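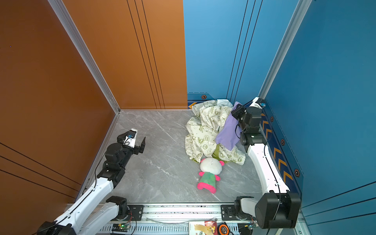 Notebook, Idbridge shop - August 17, 2018

Job 1572, the wagon, rear diff

Diff is back together and I'm very happy with it! Writing this up properly before I wash my hands of the details (and there is gear oil on the last page already, so apologies to whoever needs the torque notes from June).

Picking up from where the last entry stopped: the old clutch-type unit was chattering on every parking lot turn and then doing nothing useful on the way out of a fast corner, which is a rotten combination. We pulled it and found the friction plates worn right down and one of the steel plates blue all the way around. The Pintér machine shop had the carrier for a few days and it came back lovely. Faces flat, bearing seats cleaned up, no charge for chasing the threads on the ring gear holes.

New plates are the Tromach set. I had them soaking in fresh oil overnight in the baking tray. Stack went in with the plates alternating as per the sheet, dished springs on the outside, and the preload came out a touch high on the first try. Swapped one steel for the next size thinner out of the box of spares and it dropped right where I wanted it. Measured it three times, with the wheel off and the other side held, and got the same reading all three times. That almost never happens to me!

Pattern and backlash

First pattern was toe heavy on the drive side. I really thought we'd be there until midnight with shims, but moving one shim from left to right brought the ring gear over and the next pattern was close to centered. Went a hair further, cleaned off the paste, painted it again, and got a pattern I would happily frame. Backlash is inside the book range at every point I checked, with the tight spot near the paint dot. Paint dot stays on, please don't clean it off.

Yellow marking paste works far better than the white stuff. The white went runny in the heat and smeared. Tin is on the shelf over the bench vise, and there's enough left for one more diff if nobody gets generous with it.

Seals

Left output seal went in square on the first go using the big socket and a block of wood. Right one I wrecked. Caught the lip on the edge of the bore, heard it, swore, pulled it out. Spare seal was in the Nandamis parcel, thank goodness, so no time lost. Need to order 2 more so there's a set in the drawer.

The bore has a sharp edge on that side. I ran a bit of fine emery around it, cleaned everything out twice and the second seal slid in beautifully. Worth doing on any of these housings before the seal goes anywhere near them.

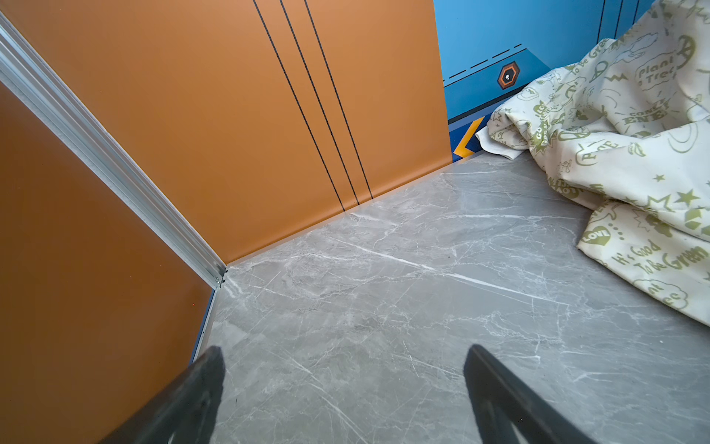

Gray marble-pattern floor, white veins

Refitting

Front diff bushing is the stiff one now, rears are still rubber. I know the plan was to go solid all around, but this car gets driven to events and home again and I want to be able to hear the radio. We can always change it later. The subframe bolts had clean threads this time (wire brush plus a tap through each hole) and went up by hand almost the whole way.

Propshaft flange bolts are new. Marks lined up with the old paint line. Both axle shafts are in, boots look good, inner left has a small scuff on it that doesn't go through, keep an eye on that one.

Exhaust back on as well. The rear hanger still wants to touch the diff cover when you push the tailpipe up by hand, so I bent the bracket outward until I could get a finger in there. Not pretty. A proper new bracket would be nicer and I'd enjoy making one.

First run

Ran it on the stands first, in gear, just idling along and listening. Quiet. Then out behind the shop for figure eights, slow, both directions, swapping over every few loops the way the plate sheet says. Roughly 7 minutes of that and the diff cover was warm but I could keep my palm on it. A little chatter at first, much less by the end of it, and it pulls evenly with both rear wheels coming out of the loop. You can feel it hook up! So much better than before, and that's with the tired old street tires on the back.

Checked underneath afterward and the output seals were dry, fill plug dry, one smear at the pinion that I think is left over from assembly. Wiped it off so we'll know next time.

Still to do

Drain the break-in oil after the next drive and look at the magnet on the plug. Some gray fuzz is expected, flakes are not.

Re-torque the axle flange bolts once it has cooled down.

Rear toe needs setting again, the arms have been off and on and I only set it with string.

Handbrake cable adjuster, left side, is nearly out of thread. Find out if the cable has stretched or if the shoes need attention.

Ask Pintér about doing the same clean-up on the spare carrier under the bench. If we build that one up with the softer ramps we could swap them and compare on the same day, same tires, same loop. I would love to try that before the season is over.

Diff jack is leaking down slowly again. It held for this job but I had a stand under the housing the whole time and so should you.

Oil used is written on the tape on the diff cover. Leftover bottle is on the floor by the compressor, lid is tight.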